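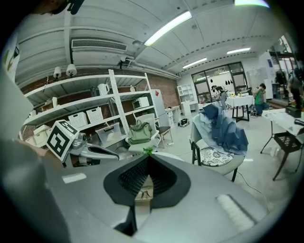
Gripper with a marker cube at the base of the finger, and the shelving and microwave in the background.

Prirnora Student Manipulation Project
Spring progress report to the Cozma Fund
Submitted by the Renside Robotics Club, Grovurham

Status

The project is on schedule for data collection and behind on training. Spending is within the approved budget except for one line, explained below. We are not asking for additional money in this report.

Recording

Students began recording in April, two weeks after the start given in our application. The delay came from the printed parts. The first set of finger mounts cracked at the screw holes and had to be redrawn with thicker walls. The second set has held up.

We have 627 demonstrations on disk. After review, 193 of those were rejected. Most of the rejected ones failed for one of two reasons: the marker cube was turned away from the camera or blocked by the object for too much of the recording, or the student started moving before the recording light came on. A smaller group failed on timing, where the camera clock and the tracking log did not line up. The timing fault was traced to a setting on one laptop and has not come back.

The rejection rate was worst in the first sessions. We now have students work in pairs, one holding the gripper and one watching the live view and calling out when the marker is lost. It slows the session down but the recordings are better. Sessions are limited to 40 minutes of handling per pair, then the pair switches to review. The tool is heavy enough that people get sloppy when they hold it longer than that.

Tasks

The application listed four household tasks. Picking up a light object and setting it on a table is done. Moving a folded cloth from a chair to a table is recorded but not reviewed. Opening a storage bin has been started. Placing a cup on a shelf has not been started, and we would like to move it to the fall.

We have tried to record in furnished rooms as much as we can, with the ordinary clutter left where it is. Our early recordings at the school bench all had the same plain wall behind them, and the first model we trained on them did poorly as soon as the bench was moved. Lighting is a problem in the furnished rooms. Ceiling lights and a bright window together can wash out the white faces of the cube, and the detector then drops the marker for several frames. Locking the exposure before each recording has helped. We are also testing a matte finish for the cubes.

Training

One model has been trained from start to finish, using only the first task. In the bench test it completed the task in 30 of 40 tries. We consider this an early result. The object was the same in every try and its starting position changed very little. Testing with other objects is planned for the next period.

Training is behind for want of computer time. The shared machine at Grovurham is also used by two other classes, and our jobs run overnight only. We have asked for weekend access and expect an answer before the end of the term.

Students

The students are split into three groups: hardware, recording and software. Recording was the least popular group at the start, and several students asked to leave it. We now rotate everyone through it for two sessions, which settled the matter and also gave the software group a better idea of why some files look the way they do. Two members of the hardware group wrote the assembly guide for the gripper, and it has been tested by a student who had not seen the tool before. Her notes led to changes in the wiring steps and one new drawing.

Attendance dropped during the exam weeks and has recovered.

Budget

The line for printing material is overspent as a result of the reprinted mounts. The line for travel is underspent, as the spring visit to Renside was combined with another trip. We ask permission to move the difference from travel to materials. Receipts are attached separately.

One camera has a loose connector and is being repaired under warranty. We have been working with the remaining unit in the meantime, so only one pair can record at a time.

Next period

Finish the review of the cloth recordings.
Complete the storage bin recordings.
Train a second model on two tasks and test it with objects it has not seen.
Print and fit the matte cubes if the test goes well.
Send the fund a copy of the assembly guide and the review checklist.

Decisions needed from the fund: the move of the cup task to the fall, and the transfer from travel to materials.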